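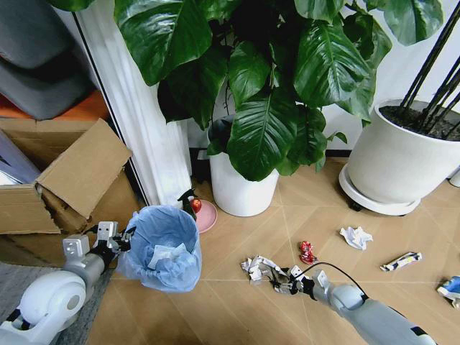

Potted plants along a white wall, one in a planter on a rolling saucer.

The Wagon That Wouldn't Quit

I was halfway up the hill outside Rikport when the temperature needle went somewhere I had never seen it go. It was January, it was sleeting sideways, and I had a trunk full of folding chairs that belonged to my cousin. I pulled over by a feed store, popped the hood and stood there looking in, which is what you do when you don't know anything about engines.

The car is a station wagon, 21 years old, green once. I bought it for $400 from a man who was moving overseas and wanted it out of his driveway by the weekend. The paint on the roof has gone chalky, the rear wiper works when it feels like it, and the radio gets two stations, one of which is mostly farm prices. I love it more than any car I've owned, including the new one I made payments on for years and never once thought of fondly!

So I had it towed to Patwary, the repair shop down by the Zindham rail crossing. I'd driven past the place for ages and never gone in. It has three bays, a hand-painted sign and a waiting room with a coffee maker that sounds like it needs a mechanic too. They said they'd call me after lunch, and they did, and I sat down on the kitchen floor to take the call because I had a feeling.

Water pump. Also the thermostat, two hoses, and a timing belt the mechanic described as "brave." The whole job came to $2,451. I asked her to say it again, slower, and it came out the same.

Now, everybody in my life had an opinion about this. My sister said I was crazy to put that kind of money into a car I'd bought for less than a decent bicycle. My neighbor told me to sell it for scrap and lease something. And I get it, I really do. I sat down that night with a pencil and tried to be sensible. I looked at used cars online for hours, and everything in my price range either had a mystery noise in the listing ("slight hum, probably nothing") or had been photographed only from one side.

What settled it was going back to the shop the next morning. I asked if I could see the old belt, and the mechanic walked me out to the bay and bent it backward so the cracks opened up. Then she put a flashlight on the underside of the car and showed me the frame, which was clean, and the brake lines, which somebody had replaced not long before I came along. She said the transmission shifted fine and the engine had good compression. She also said the struts would be due someday, and that I should start a jar for them. I liked that. I'd take a person who tells me about the struts over one who doesn't.

I said yes, and they had it for 8 days, partly because the first water pump that came in was for the wrong engine. I rode the Fevach bus to work in the meantime and got a lot of reading done, and I'm here to report that the heat on that bus is either off or tropical.

Picking the wagon up felt a bit silly, like meeting somebody at the airport. They'd vacuumed it! They'd also found the knob for the glove box under the passenger seat and screwed it back on, and it wasn't on the bill. I drove straight up the Rikport hill with one eye on the needle the entire way. It sat just below the middle and stayed there.

Since then I've turned into a person who checks her own oil. I keep a little notebook in the door pocket with the mileage at every fill-up, plus a gallon of coolant in the back next to the jumper cables. The strut jar is on top of the fridge — mostly quarters, one twenty from my sister, who still thinks I'm crazy but needs a ride to the dentist on Tuesday.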